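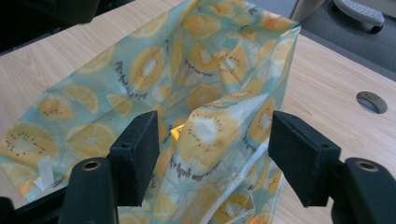
*Citrus slices, kiwis, and some handwriting I gave up on.*

I have 895 points at Fumero. I know this because the app tells me every morning at 7:15, with a little green bell, as if I'd asked.

I joined in the spring. The woman at the register said it was free and would take a second, and it took long enough that the man behind me moved to another line. Name, email, phone, birthday, zip code, household size. I put down four people. There are two of us. That was my whole act of resistance, and I've been getting coupons for family-size cereal ever since.

So what are 895 points worth? I've tried to find out. The app has a page called Your Rewards, and on it is a picture of a smiling family (four people, I noticed) and a button that says Explore. Explore takes you to the weekly flyer. The flyer has nothing about points in it. Under Help there's a line saying that points "can be redeemed for up to $19 off select purchases," and no list of which purchases have been selected. I asked at the service desk and was told it depends. On what? On the promotion. Which promotion? The one running at the time.

I don't think anyone at that desk was hiding anything from me. I think they don't know either, and I find that worse.

My friend Oluwaseun Chukwu is a believer. He has cards for places he's been to once. He shops at Fumero for the points, gets gas at the far station for the points, and drinks coffee at Wumis, which he admits is bad coffee, because every tenth one is free. I said that a free bad coffee is still a bad coffee. He said I was missing the point, and then heard himself, and then we had to stop for a bit.

His case is that he's buying the groceries anyway, so whatever comes back is extra. I'd accept that if the groceries were the same groceries. But last month he bought two jars of a pasta sauce he doesn't like to get over a line and unlock something. He showed me the something. It was more points.

And the shelf prices deserve a harder look than they get. At our Fumero nearly everything now carries two prices, a small one for members and a large one for everybody else. People talk about the small one as a discount. I kept receipts from before the program came in - I keep most receipts, it's a flaw - and for the things I buy every week, the member price is what the regular price used to be. Butter, rice, the plain yogurt. The dish soap was a few cents more even with the card. It's one household's receipts in one store, so take it for what it is, but I'd like to see somebody else's drawer of paper before I believe I'm saving anything.
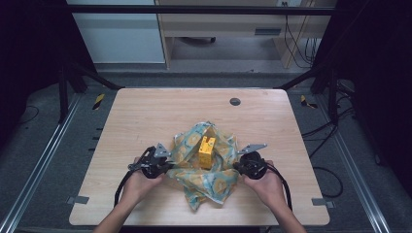 *Last updated: August*

A few of you wrote to ask about the privacy side, so I've added this part.

The Fumero app is run by a company called Ulteo. You find that out at the bottom of the terms, and I'd bet I'm one of the few customers who has scrolled that far. I did it on my phone, standing in the kitchen, while the rice went over. The terms say my shopping history may be shared with "trusted partners." They don't say who the partners are or who did the trusting.

I wrote to Ulteo and asked for a copy of what they had on me. To be fair to them, they sent it. Most of it was dull. Every purchase, the time of day, the register. But there was also a column labeled "segment," and mine said "value family, convenience leaning." I read that out at dinner and it has been quoted back to me every time I buy a rotisserie chicken.

Is any of this dangerous? Probably not to me. I'm not going to tell you to throw your phone in the river. What bothers me is the size of the trade. They get a full record of what a household eats (even if they've got the wrong household), and I get a number that nobody on either side of the counter can turn into money. If a stranger at the door offered me that deal I'd close the door.

I'll give them one thing. The checkout is faster with the app when the scanner works. 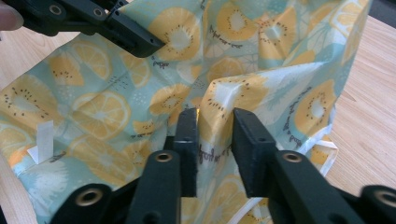 Chibuzor Onyeka

One more item, since Oluwaseun says I never mention the good outcomes.

There's a hardware store on Onuoha Street that has no card, no app and no points. The owner rounds down when he feels like it. Last week I bought hinges and a tube of caulk and he knocked off the odd cents and said see you next time. I will see him next time. I've gone past the bigger place to get there more than once, so I suppose it's a loyalty program and I suppose I'm in it. I can live with that one. I knew what I'd saved before I got to the door.

As for the 895, I had planned to let them sit there and see whether they'd expire. Then this morning, 7:15, the bell went off: 700 of my points are about to lapse if I don't make a qualifying purchase. I've looked for what qualifies. The link goes to the flyer.

Pork shoulder is on sale, members only. I'm going in after lunch to check it against last year's receipt.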